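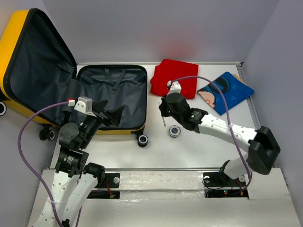 # Packing a small hard case (and still getting it shut)

I have been packing small suitcases for other people for longer than I care to say. First it was my own children, then my sister's, and now it is the little ones who come through on their way to the summer week at Brumcombe with one case each and a strict idea of what has to go in it. A small hard case is a lovely thing, bright and sturdy and easy to wipe down, but it doesn't give the way a soft bag does. If you have one jumper too many, a soft bag will bulge and forgive you. A hard case just sits there with its mouth open!

So these are the habits I've settled into over the years. Some are my own, and a good many came from Sunita Kaushik, who ran the linen room at the Mulville guest house when I was a girl helping out there in the holidays, and who could fold a sheet faster than I could find the corners of it.

## Before anything goes in

Open the case out completely flat on a table, with the lid laid right back, and give yourself room on one side of it for the clothes. I do like a table for this. The bed is softer, I know, but a case on a mattress tips about, and your folding ends up with a slope in it.

Then undo the straps and lay them out over the edges. I can't tell you how many times I've packed a case beautifully and found the straps underneath everything, and had to take the whole lot out again. Run a finger round the zip while you're there too. Grit gets into it, especially after a beach holiday, and an old dry toothbrush will shift most of it.

If the lining smells a bit shut-up, leave the case open overnight in an airy room. A saucer of bicarbonate of soda standing in the bottom helps as well – just remember to take it out again in the morning. I once didn't, and there was bicarb in the pyjamas all the way to Prevetau.

## Folding for a shallow base

Everybody tells you to roll, and rolling is very good for socks and vests and anything stretchy. For a small case, though, I mostly fold flat. Lay the garment face down, bring the sides in, smooth it with the side of your hand and fold it up from the bottom until it makes a tidy rectangle, a bit smaller than the space you want it for. Cloth spreads when you press on it, so allow for that.

Put the heaviest folds at the wheel end, where they'll sit at the bottom once the case is stood up. Shoes go there as well, stuffed with socks, in a bag if they've been anywhere near mud. Lighter things go above them, and the one outfit wanted first goes on top of everything, so that you aren't digging for it at bedtime in a strange room.

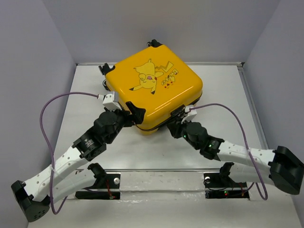 Now, about closing it, which is where most of the tears come. Bring the lid over gently and see whether it meets the base under its own weight. If it does, lovely, off you go. If it stands up more than a finger's width, please don't kneel on it. My neighbour Viorica Trajkovski had a perfectly good case split along the corner that way, and she'd only had it since June. Open it up again and feel for the high spot with the flat of your hand. Nearly always it's one lumpy thing in the middle, and moving that to a corner does the trick.

Go round the seam slowly and tuck in any cloth that's trying to creep out. Hold the two halves together with one hand just ahead of the zip and draw it along with the other, and if it sticks, go back a little way before you go forward. A rub of candle wax on the teeth will help an old one along.

## Small things and flat things

Pencils, little tins, hair slides and so on will travel to the bottom of any case and hide there for years. I put ours in a zipped pocket in the lid, if the case has one, or in a flat pouch if it hasn't. Booklets and colouring books go in last, laid on top of the clothes, where they stay flat and don't get their corners bent.

Toys are trickier. A child will want the favourite one in the case and then want it out again before you've reached the end of the road, so I leave a space for it near the middle with soft things all round, and I never put the strap over it. Folded clothes make a good nest, and the toy comes out without disturbing the rest.

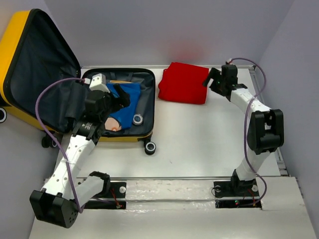 *Part-way through: the blue garment folded in the base, and the red cloth still on the table.*

## Weighing, if you have to

The coach firm we use, Workneh, lets each child bring 7 kilos, and you would be surprised how quickly a small case gets there. I weigh the case empty first and write the figure on a bit of card in the pocket, so it's there for next time. A full washbag can easily come to 300 grams, so decant the shampoo into something little, and leave the second towel at home if there'll be one at the other end.

## When you get back

Empty it the same evening if you possibly can, even if it all just goes in a heap by the washing machine. Wipe the shell with a soft cloth and warm water with a drop of washing-up liquid in it, going lightly over any printed picture and never using the scratchy side of the sponge. Turn each wheel with your thumb and pull out any hair or thread that's wound itself round the axle. Then leave the case open until the lining is quite dry, and put it away with the zip half undone and a clean pillowcase folded inside, ready to hold the dirty washing on the next trip.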